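Trutum household water diary

Version 2 of the diary, covering 90 homes in the Pagano district. Compiled by Sanne Dewulf and Horacio Olivares. Meter checks by Ieva Adomaitis.

What is in it

diary.csv: one row per home per day
homes.csv: one row per home (people, floor, type of boiler)
notes.txt: remarks from the households, lightly edited

Columns in diary.csv

home_id: number, matches homes.csv
day: day of the study, starting at 1
litres_cold, litres_hot: meter readings, rounded to the nearest litre
dishes: hand, machine, both or none
guests: yes, no or blank

Known problems

Homes on the top floor share a hot water meter, so litres_hot is blank for them. Home 32 changed its meter in November and the reading drops to zero. We left it as it was. There are 361 rows with no entry under dishes. Please don't read a blank as "none".

Kitchen sinks

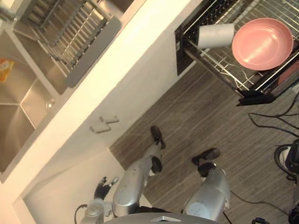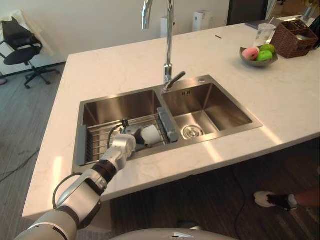 Changes since version 1

Renzo Fabbri found that hot and cold were swapped in a few homes, and these have been put right. The guests column is new. Names and door numbers have been taken out of notes.txt.

Use

Free for teaching and research. Please name the Trutum water diary and give the version. Send corrections to Sanne, with the home_id and day.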